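Watch Assembly and Listing Technician, Zarkex Accessories

Ref. 143

Zarkex assembles and sells fashion watches, bracelets and replacement straps through its own catalog and through the Drimetti and Villalobos storefronts. The company is filling 2 bench positions for the November gift season. Contracts run six months, with possible extension.

Duties
Fit quartz movements, dials and hands to cases supplied by Mikarach.
Attach leather, woven and metal bands; check spring bars and clasps for play.
Replace cells and test seals on returned items.
Measure case width, lug width and band length with calipers and enter the values in the product database in metric units.
Write short listing text from the measured values. Dimensions are not to be copied from supplier sheets.
Sort rejects by fault code and record the lot number.

Requirements
At least two years of bench work in watches, jewelry or small electronics.
Steady close work under magnification for most of a shift.
Working knowledge of strap sizes, case backs and common quartz calibers.
Basic spreadsheet skills and clear written English.
Own loupe preferred. All other hand tools are supplied.

Conditions
Day shift, hourly pay, with overtime by agreement. Training takes almost two weeks and is paid at the full rate. Technicians report to Noémie Ross, bench supervisor. Questions about listing work go to Trevor Lemieux in catalog.

Selection
Applicants who pass the paper review are asked to complete a bench test: one movement swap, one band resize and one written listing.
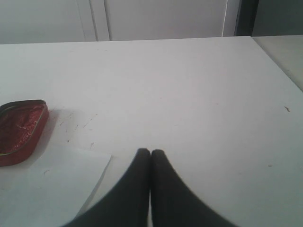 The bench test is scored on fit, finish and accuracy of the recorded measurements. Speed is not scored. Results are sent by mail.

To apply, send a resume and the names of two references to Nathalie Marchand, Personnel, quoting the reference number. Applications close at the end of April 2009. Incomplete applications are not kept on file.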